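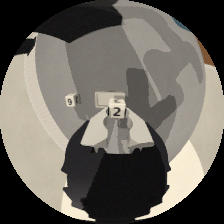

A computer-rendered view, with the gripper in black and light grey.

Skellomgate library to open late on Mondays

Good news if, like me, you never get out of work before the library shuts! From next week Skellomgate library will stay open until eight on Mondays, and I couldn't be happier. I've paid more in late fines this winter than I have on actual books.

I popped in this morning (Monday, Feb 19, 2018, and yes, I was on my way to work) and caught Conceição Morais at the front desk. She told me 829 people filled in the opening hours survey and that evenings came top by a mile. Saturday afternoons were second, but there's no money for those yet.

The late sessions will run as a trial to begin with. The study room upstairs seats 40 and you won't need to book, though the printers will go off at half past seven. Janka Oravec is moving her reading group over from the Carside café as well — they're on a very long Portuguese novel at the moment and say new faces are welcome, even if you've only managed the first chapter.

The number 121 bus stops right outside and the last one leaves at ten past eight, so don't get too comfy in the armchairs. I'll be the one by the crime shelves, handing back a book that was due in January.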